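Let the Robotics Club Do the Boring Jobs

Every spring our school's robotics club has the same argument, and I love it. Should we build something that throws balls across a gym, or something that does a dull job well? This year the dull job won by a single vote, and I want to make the case that every student club should try it at least once.

The project is called Zulusar. The assignment Veronica Preda gave us sounds like nothing: patch cables, a piece of network equipment, a simulator, two arms. Get the plugs where they belong. She wrote it on the board one Tuesday in March and half the room groaned. I groaned too, and I'm only the parent who drives the van!
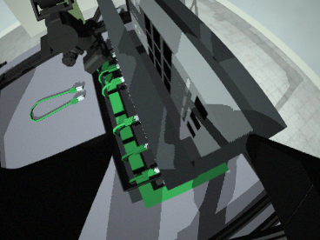

Zulusar in the simulator, with five green cables along the ports and one loose on the table.

Think about what your own hands do when you plug in a network cable. You pinch it, turn it the right way up, nudge it a little, and feel for the click. You don't plan any of that. A student who has to make a gripper do it must plan all of it, and that is where the learning gets good. Alina Pop, a junior who joined us to paint the pit banner, spent three meetings on the question of which way a plug is facing. She filled 26 pages of a notebook with little drawings of connectors. I have never seen a teenager so happy about a connector.

Compare that with the ball thrower we took to the Histholm meet the year before. It was loud and fun, and I would watch it again tomorrow. But two kids did the programming and the other six handed them wrenches. With the cables everyone had a theory. Come in from the side or from above? Hold the cable by the plug or farther back – and if farther back, what do you do when it bends? The quiet kids turned out to have the strongest opinions.

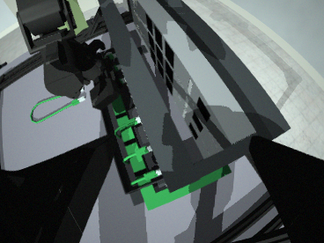 I hear two complaints about this kind of work, and both deserve a fair answer. The first is that a simulator isn't real, and kids should get grease on their hands. Sure, I like grease. But our club raised 885 dollars last year, and a pair of real arms was never going to come out of that. In the simulator they can run up to 500 tries over a weekend, break every imaginary plug in the building, and start fresh on Monday with nothing to sweep up. The Seixas team across the county works the same way, and they have even less money than we do.

The second complaint is that it's no fun to watch. Well, come and stand behind the monitor when a cable is a hair away from its port and eight people have stopped chewing. At the Flalluseo open house we had grandparents yelling "left, left!" at a screen.

I'd like to see contests catch up. Most of the ones we enter give their points for speed and distance, and a careful team goes home with a handshake. Add a category for fiddly work. Cables, buttons, shoelaces, the lid on a jar of pickles – I would pay for a ticket to the pickle jar finals.

Veronica is already asking for ideas for next season. Alina wants shoelaces.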